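The Printer in the Back Bedroom

Clementina Azevedo had been on hold with Ludirora for 36 minutes when her father came in to ask whether the printer was fixed.

"It was never broken," she said. "It needs a driver."

Abílio considered this. He had driven a bread truck between Bodlow and Clultstead for most of his life and had opinions about drivers.

"So get one."

"I have one. It's for the wrong version."

The disk that came in the box said Version 2. The computer wanted Version 3, and said so in a gray window with a single button marked OK, though Clementina did not feel that it was. Version 3 could be downloaded, according to the manual, from a bulletin board whose number rang at a dry cleaner's. The dry cleaner had been very nice about it. He gave her the right number, which he kept taped by the register.

The download was 3,480 kilobytes. It got to 87 percent on Tuesday night and then her aunt Baptista called to talk about her hip.

"Your call is important to us," said the phone.

"They sound sincere," said Abílio, and sat down on the end of the bed.
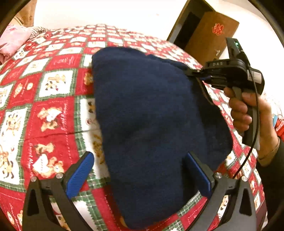
The quilt in the back bedroom, with the blue fleece on it.

A man came on the line at last and asked her for the serial number. She read it to him. He asked her to read it again, slower, and then asked whether the printer was plugged in.

"It's plugged in."

"And is it on?"

"It's on. It's been on since Christmas."

He typed for a while. He had the unhurried typing of somebody paid by the hour. Then he told her that her model didn't need Version 3. It needed Version 2, installed twice.

"Twice."

"The first time it doesn't take, ma'am."

She put the disk in. The gray window came up and she pressed OK. She put the disk in again, feeling like a woman knocking on the door of a house she had just left. The printer coughed, pulled in a sheet of paper, and printed one line at the very top.

Abílio got to it first and held it out at arm's length to read.

"Thursday, February 4, 1999," he said. "Well, it's got the day right."

"What did you want to print, anyway?"

He folded the sheet and put it in his shirt pocket.

"A letter to Ludirora," he said. "About the printer."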